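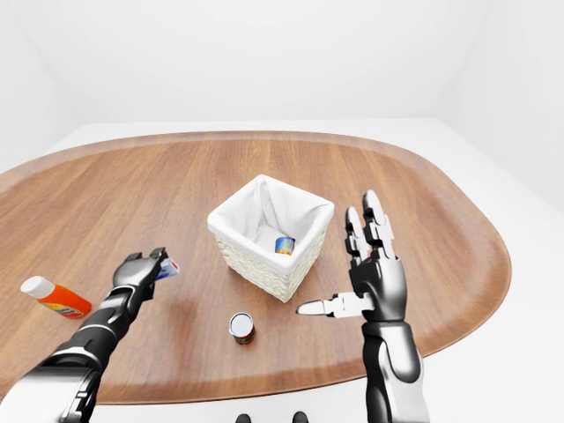

Cristian Benavides: Tags read fine in the chute, the reader beeps and shows the number, but after I sync to Voron the ewes come up as new animals with no history. The cattle are OK. Did I break something over the weekend?

You didn't break a thing, Cristian, and thank you for sending the sync file along with the question — it saved us so much back and forth! I'm keeping my notes in this ticket so whoever picks it up next can follow along.

Ticket status: open
Opened: December 6, 2025
Product: Voron herd records, Nurko stick reader
Site: Henao flock and cow herd
Handled by: Mercedes Ayala

What I see on our side. The account has 2,457 animals on file, and 983 of those are ewes that were brought in from the old spreadsheet in July. The cows were typed in by hand or scanned at tagging, and they match up perfectly. So the trouble is with the imported sheep, and I got pretty excited when I saw that, as it narrows things down a lot.

First try: signed out of the tablet, signed back in, ran the sync again. Same result, plus a fresh batch of duplicates. Please don't run another sync for now (my fault, I should have said that before we started).

Second try: swapped the order of the tag number and the visual ID on the reader's settings page. No change. I put it back the way it was.

Third try: opened the July import file in a plain text editor instead of a spreadsheet program. And there it is! The long electronic tag numbers for the ewes were rounded off when the file was saved. The last digits are all zeros. The reader sends the full number, Voron looks for it, finds nothing that matches, and helpfully makes a new ewe. Mystery solved, or most of it.

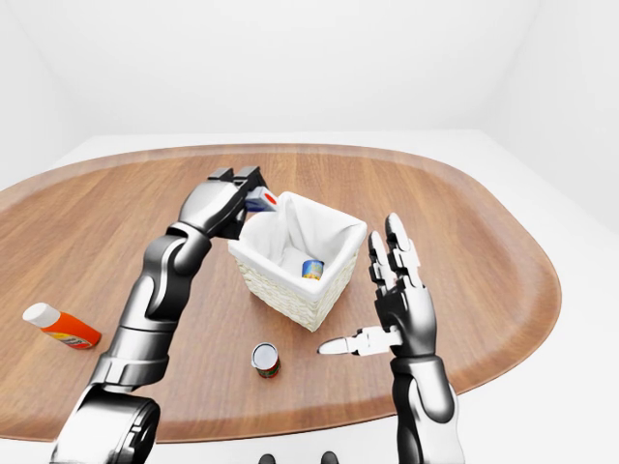
The good news is that the visual tag numbers came through clean, so we can use those to tie everything back together. Vaccination dates, lambing notes and weights are all still sitting on the old records, safe and sound. I checked a group of 100 ewes against the lambing book pages you scanned and every one lined up, right down to the note about the one who keeps getting into the feed room. I love a well-kept lambing book!

What I need from you:

Export the tag list straight from the Nurko reader (Menu, Sessions, Export All) and attach it here. Don't open it first, not even to peek. Spreadsheet programs will round the numbers again the moment you hit save.

Let me know if any ewes were retagged after July. Lost tags are fine, just give me the old visual number and the new one.

Leave the duplicates alone. I'll merge them, and merging keeps the history where deleting might not.

You also asked if the Voster scale head could be part of this. I don't think so — its weights are going to the right session, and they'll move over with the merge. If you see a weight on the wrong ewe afterward, reopen this ticket and I'll dig in.

Update from Cristian Benavides: Export attached, not opened. Two ewes retagged, numbers are in the note. We've got the vet out for preg checks soon, can I still scan?

Yes, scan away! Keep the tablet offline and save the session on the reader. It'll all go up in one sync once the merge is done. I've got your file, the full numbers are in there with every digit, and I'm starting on the matching now.

Next step: Mercedes to run the merge on a copy of the account and send Cristian the list for a look before it goes live.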